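Put the Wrench Time on the Schedule

Most of the arguments I hear about small robot cells are about what the arm can do. How much it can lift, how fast it cycles, whether it can cope with soft objects. I have looked after one kitchen cell for a good while now, and I think the better argument is about who maintains it, when, and from what written notes. My view is that a single-arm cell on a counter needs the same scheduled care as a machine bolted to a factory floor, and that the people who buy these cells mostly budget none.

The cell I know best is one we call Buton. It is one arm at a kitchen counter, and its work is moving ordinary things on and off a cutting board. Skostuleo, the company that integrated it, delivered it with a good electrical drawing, a decent parts list and a maintenance section that fit on half a page. The half page said to inspect the arm regularly and clean as needed. I have nothing against Skostuleo, whose wiring was tidy and whose support line picks up. But "regularly" is a word that means whatever the busiest person in the building wants it to mean.

For the first months it meant never. The arm ran, so we left it alone. Then the pick position on the board started to wander. Small errors at first, three millimeters to the left, then six. The software people retuned the vision, and it got better for a week, and then it drifted again. They retuned it again. By then we had spent more hours on the vision than the whole install had taken. The cause was two base screws that had backed off. A torque wrench and a paint marker fixed it before lunch.

I bring this up because I think it is the usual pattern. When a robot misses, people look first at the part that seems clever. Screws, cables, gripper pads and mounting plates come last, because checking them feels like janitor work. In a cell like Buton I would turn that order around and make it a rule. Nobody should open the calibration software until the base, the wrist and the gripper have been checked by hand and the check has been written down. 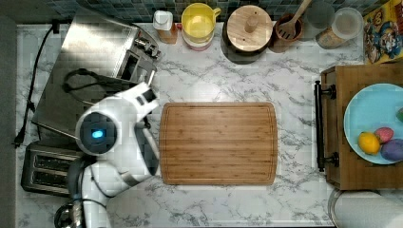
The same goes for the surroundings. A factory cell has a fence and a floor plan, and if something moves inside it, somebody signed for that. A kitchen cell has a counter that people treat as a counter. Jars migrate. An appliance gets pushed back a few inches to wipe behind it and does not return to the same spot. I used to think the answer was to clear everything off and tape outlines where things belong. I no longer think so. If the work is kitchen work, the arm has to live with kitchen things, and a bare counter only hides the problem until the day someone uses it normally. What I want is one fixed reference that everybody leaves alone. For us it is the board. It goes in the same place before the start of a run, it is checked against a gauge block, and the rest of the counter can be as ordinary as it likes.

Cables deserve their own paragraph. More of our stoppages have come from cables than from anything inside the arm. On a counter, the robot's cables share space with appliance cords, and every loop of slack is something a moving joint can find sooner or later. Our habit now is to run the arm through its full reach at slow speed at seven in the morning, with one hand on the stop and both eyes on the cables. It takes a few minutes. I have been told more than once that this is excessive for a machine that size. I have also replaced a connector that was pulled half out of its socket over several weeks, and the people who told me it was excessive were not there for that.

Then there is the question of intervals. Hoekstra, the shop that services our gripper, recommends new finger pads every 1,000 cycles. We log cycles, so I went back through the log and compared it with the dates when grip faults began to climb. On our work the faults started at 357. I don't blame Hoekstra for the number - their test bench is clean and ours has cooking oil in the air. But it shows why a supplier's interval should be a starting point, and why the cell needs its own log kept by the people standing next to it. A cheap notebook is fine. Ours hangs from a string.

The objection I take most seriously is cost. The sister cell at Wivovach runs with one technician who also covers the packaging line, and a morning routine there comes straight out of something else. I accept that. A small site can't do everything, and some of my list could go weekly without much harm. What I don't accept is leaving the time off the plan and then acting surprised by it. The hours get spent either way. Unplanned, they get spent in the middle of a run, with three people waiting and the wrong hex key in the drawer.

So when someone asks me to look over a quote for a cell like this, I skip the payload and the cycle time and go to the maintenance page. If there is a check sheet with torque values, a pad interval, a cable inspection and a place to sign, I read the rest. If it says to inspect regularly, I send it back and ask for hours, and the name of the role that will work them. Skostuleo rewrote theirs last July after we asked. It runs to six pages now, and the base screws are on the first one.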